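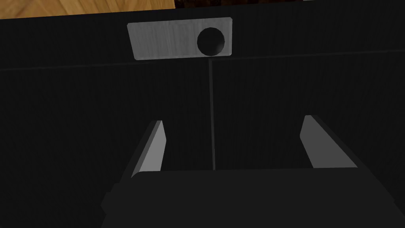 Fine vertical lines on black. Wipe along them, from top to bottom.

Dust on dark surfaces, and where it comes from
By Apolline Vidal, May 2021

When we moved to the house in Plununcombe I wanted everything black: the shelves, the doors of the cupboards, the side table. My brother-in-law Maxence warned me that black is the colour which shows dust first. He was right, and I have been cleaning ever since. These are the habits I have kept.

Dry before wet. Take a soft dry cloth and go over the whole surface once without pressing. If you start with a wet cloth, the dust becomes a grey paste and stays in the small lines of the material. After the dry cloth, use a second one, slightly damp, and then dry again with a clean corner.

Follow the lines. Many dark finishes have a fine texture which you see only when the light comes from the side. Move the cloth in the same direction as the texture. For corners I use an old make-up brush, well washed.

One drop of washing-up liquid in a bowl of lukewarm water is enough. I put too much for years and there was always a dull film afterwards. Vinegar I keep for the kettle and the tap. On a painted or lacquered surface please try any product first in a place that is hidden, and wait until the next day before you judge.

Finger marks near handles need a little more patience. Breathe on the mark, rub in small circles, finish with the lines. Glasses cloths are very good for this and you can wash them at 40 degrees, but no fabric softener.

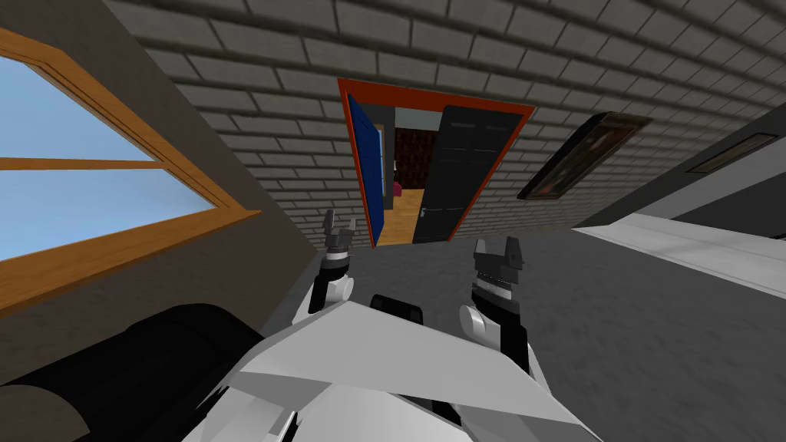
Most of the dust in a house travels along the floor, and it is easier to stop it there than to chase it on the shelves. Begin with the places where people pass from one room to another. A doorway that stands open in a brick wall, as in this grey room, lets dust come through every time somebody walks, and the joints between the bricks hold a part of it. I brush such a wall twice a year with a soft hand brush, from the top down, and I do the floor last. A grey floor also hides the dirt quite well, so do not trust your eyes: pass a white cloth over it near the doorway and look at the cloth.

For the floor itself I vacuum slowly, with the hard-floor nozzle, and after this I mop with two buckets, one for the clean water and one for rinsing. Change the rinsing water when you can no longer see the bottom.

A mat on both sides of the outside door helps more than any spray. Ours are plain coconut mats. Shake them outside, far from the open windows (I learned this with the bedroom window), and leave them upside down on the step for 10 minutes.

Kidus Moges wrote to me after the last page and asked how to remove candle wax from a dark table. Let it become hard, lift it with an old plastic card, and take off the rest with a warm cloth. If a pale mark remains, a little furniture wax of the right colour covers it.

Next month: limescale in the shower, and what to do with the curtain.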